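Stollia Garment and Hosiery Sorting Records
Data card and maintenance notes, release prepared in May

Summary

Stollia is a collection of records concerning the sorting of mixed household and sports laundry. It covers jerseys, fleece and brushed garments, plain white items and socks, handled singly and in heaps. The collection was prepared by the textile group at Sillow and is maintained jointly with the Rugemalira reading room, where the paper worksheets are held. It is intended for people who study how clothing is identified, separated and put into order, and for those who write instructions for laundry rooms, clubs and residential homes.

The release contains 557 sorting records. Each record concerns one garment, or one pair of socks where both were present, and consists of an image reference, a short garment note and a sorting label. Records from the earlier Predlow trial have not been carried over, as the labels used at that time did not separate trim from main colour.

Scope

The collection deals with the stage between the basket and the folded pile. Washing, drying and ironing fall outside it. No record should be read as advice on temperature or detergent, and the care label on a garment takes precedence over anything written in these notes.

Red and white clothing is heavily represented. This was a deliberate choice. Sports kit in two strong colours presents the sorter with several difficulties at once: printed areas, contrasting bands, socks that match the shirt, and white items that may or may not belong to the same set. Users who require an even spread of colours should combine Stollia with another source.

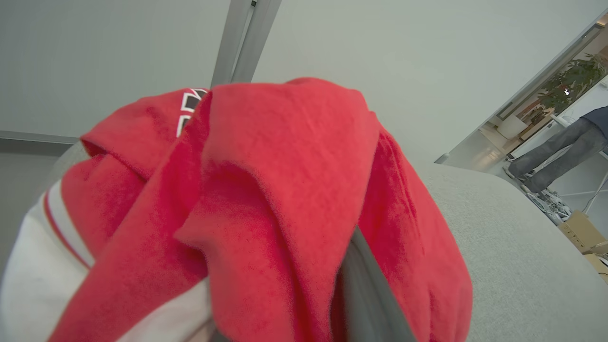 Main colour is recorded before any other property. It is the colour that covers the greater part of the visible cloth, and stripes, bands and printed graphics are entered separately under trim. Where a garment is so folded that its main colour cannot be judged, the field is left blank and the record is marked "unresolved". Sorters were instructed not to guess from a small visible portion. Around 20 records remain unresolved in this release and have been kept, as they reflect a common condition in ordinary laundry.

Texture is recorded in everyday words: smooth, ribbed, fuzzy, pilled, knitted. Fibre content is not given. The group considered adding it, but the labels on older garments were frequently illegible, and a partly filled field was judged less useful than none.

Fields

record_id: a whole number, unique within the release
garment_type: shirt, trousers, sock, towel, other, unknown
main_colour: one colour word, or blank
trim: free text, no more than 100 characters
texture: one or two words from the agreed list
state: heaped, held, laid flat, folded
set_label: a letter shared by items believed to form one set
note: free text, no more than 2000 characters

The state field describes the garment at the moment of the record and carries no information about what was done with it afterwards. A sock entered as "held" may appear in a later record as "laid flat", but the two are linked only where the set label and the note agree.

Socks

Socks account for a large share of corrections. A football sock with a turned cuff can be mistaken for a sleeve or for the hem of a shirt, particularly where the colours are the same. The following conventions apply. A sock is recorded by its cuff colour first — the foot may be a different colour and is entered under trim. Bands are described in order from the cuff downwards. 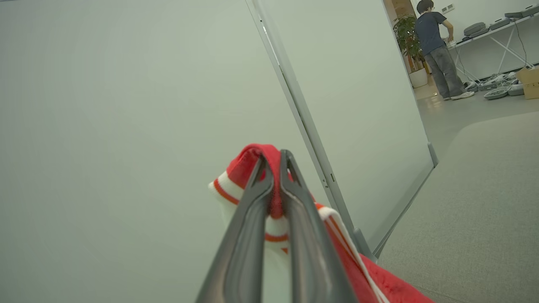

A single sock receives its own record and is never paired on the strength of colour alone. Pairing requires agreement of cuff, bands and approximate length. Where the second sock of a pair is absent, the word "single" is entered in the note. Sorters at Sillow found it convenient to leave all socks until the larger garments had been dealt with, and this order is recommended to anyone repeating the work.

Socks found inside out were recorded as found. They were not turned beforehand, as turning alters both the visible texture and the appearance of the bands.

Baskets

A basket is treated as a container only and has no record of its own. Items within it are listed from the top of the heap downwards, so far as they can be distinguished. Items wholly covered by others are not listed until they have been uncovered. Lettering and numerals on a shirt are noted as present or absent; their wording is omitted.
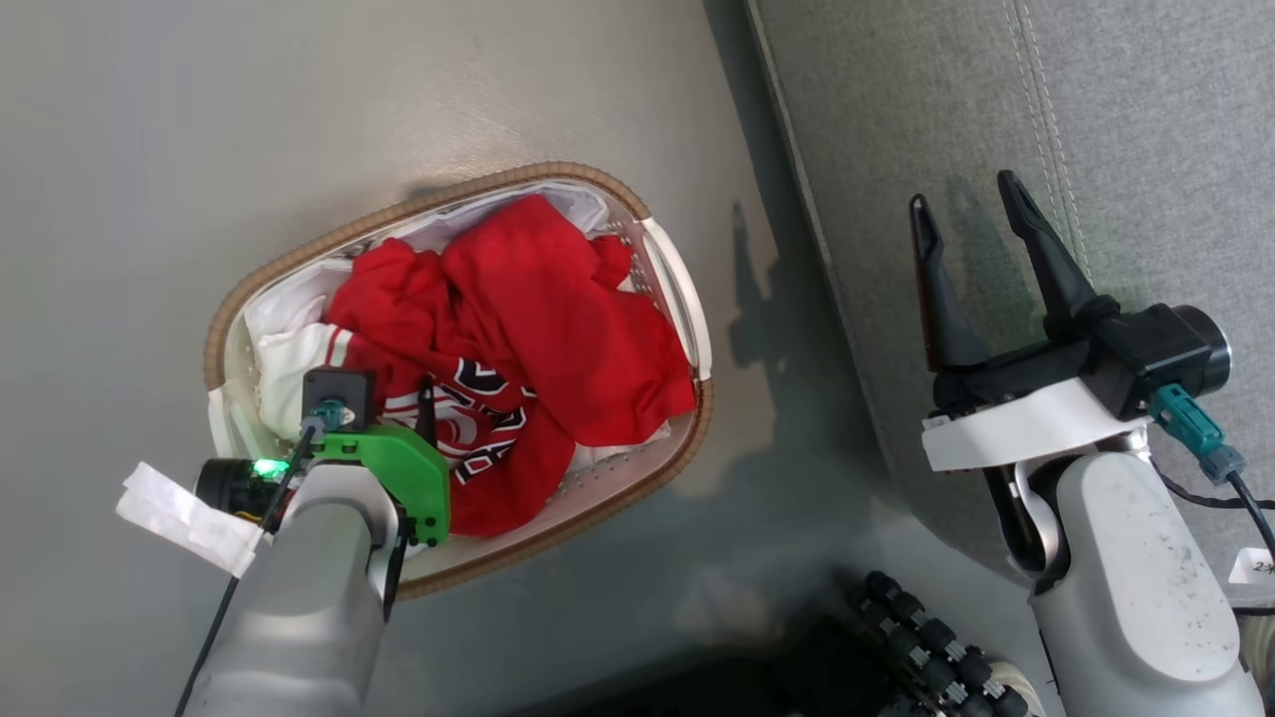
Should white items be separated from a red heap before anything else is recorded?
The heap is recorded first, as found, and the white items are then taken out and entered one at a time under the same set label if they are believed to belong with the red kit. White items of doubtful origin are given no set label.

Known limitations

Set labels depend upon the judgement of one sorter and have not been independently checked. The term "fuzzy" was applied more freely in the first part of the work than in the second. Corrections should be sent to the textile group at Sillow, quoting the record_id and the field concerned.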